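October 2024, Monday

Back on the Gemdale indigo after letting the vat rest over the weekend, and I have to say it was a pleasure to lift the lid this morning and find a good coppery skin on top. I had been worried. The July batch went sulky on me at this same stage and I never did get it back, so I have been fussing over this one like a new puppy.

Dipped the Wirier wool first, two skeins, four dips each, with a long airing after every one. The color is deeper than I hoped for, a proper evening blue, though one skein has a pale band where my tie was too tight (my own fault – Roscoe Greenberg warned me about it and I nodded and did it anyway). Next time looser figure eights, and cotton ties, please, whoever is winding.

The Juva linen was slower to take. I scoured it twice and I still think there is some finish left in it. Will simmer a fresh piece with soda ash tomorrow and let it cool in the pot overnight before I say anything unkind about the supplier.

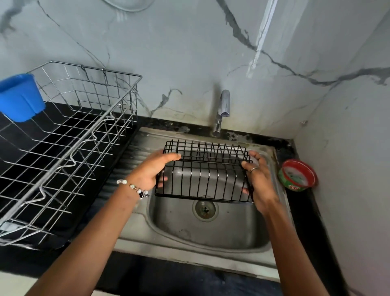

Black wire rack, held over the sink.

Vat notes for whoever is in next: topped up with 36 grams of fructose and a little lime, stirred gently in one direction, lid back on. Please don't dip anything until the bubbles have settled and the liquid underneath looks yellow-green. If it looks blue all the way down, leave it alone and come find me.

Still to do: label the samples, wash out the Qiu madder jar, and write up the rinse test. The skeins are hanging by the back window – let them be until Wednesday.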